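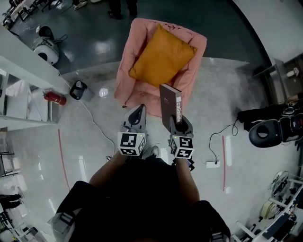

The Ternwood reading corner has its own inventory, and I'm delighted to say it's finally in a state other people can use! This folder holds the lists for every chair, cushion and book we put out for reading, plus the short notes we follow when the corner gets set up and put away again. The pink armchair with the mustard cushion is the one everybody asks for first, so it's the first row in `seats.csv`, and the dark brown hardcover with "callalfaia" in white along its side is the sort of book the `side_text` column was made for. You can find a book by those few letters long before you find it by its title.

Last full check: July 17, 2018, by Nhung Phan and Phúc Châu.

## What's in the folder

- `seats.csv`: armchairs and other seats, with colour, shape and usual place
- `cushions.csv`: cushions, with colour, outline and the seat each one goes with
- `books.csv`: 237 books so far, out of the 600 that came over from Lirkham
- `places.md`: names for the parts of the room, so we all mean the same thing by "by the stairs"
- `setup.md`: putting the corner out and clearing it away

## Columns in `books.csv`

| Column | What goes in it |
|---|---|
| `id` | our own number, never reused |
| `cover` | hard or soft |
| `colour` | plain words, please: dark brown, pale green, red |
| `side_text` | whatever can be read along the side, copied exactly |
| `label` | where a label sits, if there is one |
| `last_place` | a name from `places.md` |

Copy `side_text` letter for letter, in the same case, even when it looks like a misprint or half a word. Hường Lâm tidied up a batch of these in her first week (with the very best intentions) and we spent a happy but rather long afternoon putting them back. If you can't make out a letter, use a question mark.

For `label`, "cover, near top" is enough. No need to describe it further unless it's coming off.

## Seats and cushions

Colours were the most fun to agree on. Khôi Doãn says the pink armchair is salmon, Đức Từ says it's pink, and the file now says `salmon-pink`, so both of them can search for it. Its `shape` entry is "rounded, raised arms and back". The cushion is `mustard`, `square`. Any angle will do for the cushion. I like it with a corner pointing up, but it isn't a rule.

A book may be left on a seat during the day and that's lovely, somebody is probably coming back to it. Write the seat's name under `last_place` if you're doing a check at the time. At clearing-up time, books come off the seats before anything is lifted or slid.

## Places

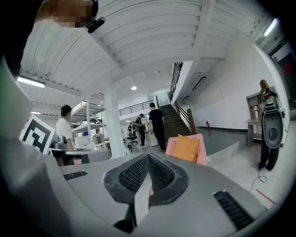

*The staircase and its black railing, with the tall shelving further left and the white column beside it.*

We use four place names and that has been plenty:

1. **stairs**: the floor near the bottom of the dark wooden staircase
2. **column**: beside the square white column
3. **shelving**: along the tall white shelving unit
4. **dark floor**: the dark grey glossy part, as opposed to the light speckled part

Please don't add "upstairs" as a place. The mezzanine has a list of its own, kept by Stillero, and mixing the two got us into a muddle in September.

## Setting up

Lift the armchairs, don't drag them. Look for cables on the floor before you carry anything across. Put the cushion in last, once the chair is where you want it.

## Still to do

- the rest of the Lirkham books (help very welcome, it's a nice job with a pot of tea!)
- fabric names for `seats.csv`
- Nghiêm has offered a box of children's books, and we need to decide whether they get their own file

Changes go to Phúc. Small fixes to spelling can go straight in, apart from `side_text`.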